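4.3 Grabación de demostraciones por control remoto

Este apartado explica cómo enseñar una tarea al brazo mediante el mando Tikthorpe, primero en el entorno simulado y después en el banco. La guía por contacto (mover el brazo con la mano) se trata en el apartado 4.4. Antes de empezar hay que haber completado la calibración del capítulo 3.

Preparación

1. Encienda la estación y abra Florkeck con un usuario que tenga permiso de grabación.
2. En el menú Escena, elija «Cocina, encimera». Espere a que el indicador de carga desaparezca.
3. Conecte el mando al puerto 2. El puerto 4 queda reservado para el pedal de parada.
4. Compruebe que el pedal responde: al pisarlo, el estado cambia a «Detenido». Suéltelo y pulse Rearmar.
5. Seleccione la vista de muñeca. Las demás vistas se pueden grabar a la vez, pero el operador debe guiarse por esta.

Nota: si la vista de muñeca aparece girada, no la corrija con el ratón. Vaya a Ajustes > Cámaras y restablezca la orientación de fábrica.

Comprobación de la escena

Para la tarea de ejemplo de este capítulo, «cambiar de sitio un cuenco», los cuencos deben estar vacíos y apoyados sobre la tabla, con espacio entre ellos para que entre un dedo de la pinza. La posición inicial varía en cada carga si está activada la opción Posiciones aleatorias.
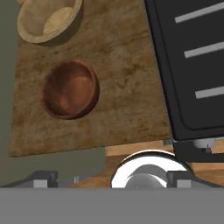
Si uno de los cuencos queda fuera del alcance del brazo, pulse Recargar. No lo empuje con la pinza para acercarlo: ese movimiento quedaría registrado como parte de la tarea en cuanto se inicie la grabación por error.

Grabación

6. Lleve el brazo a la posición de reposo con el botón Inicio del mando.
7. Pulse Grabar. El contador de episodios avanza y el borde de la ventana se vuelve rojo.
8. Acerque la pinza abierta al borde del cuenco de color cobre. Baje en vertical durante el último tramo.
9. Cierre la pinza con el gatillo, sin soltarlo hasta el final del traslado.
10. Levante el cuenco, desplácelo a otro punto libre de la tabla y deposítelo.
11. Abra la pinza, retírela hacia arriba y pulse Terminar.
12. Marque el episodio como Válido o Descartado. Un episodio sin marcar no se exporta.

Precaución: en el banco real, ninguna persona debe tener las manos dentro de la zona de trabajo mientras el mando esté activo. Mantenga un pie junto al pedal durante toda la grabación.

Mantenga una velocidad constante. Las pausas largas se aprenden igual que los movimientos, y el brazo las repetirá. Si duda a mitad de un agarre, termine el episodio, descártelo y empiece otro.

Mensajes frecuentes

Error 23: el mando ha perdido la conexión. El brazo se detiene donde está. Reconecte, pulse Rearmar y descarte el episodio en curso.

Error 752: la articulación de la muñeca ha llegado a su límite. Retroceda despacio por el mismo camino. Si se repite en el mismo punto, aborde el cuenco desde otro lado.

Los episodios válidos se guardan en la carpeta de la tarea, con el nombre del operador. Para revisarlos antes del entrenamiento, consulte el apartado 4.5.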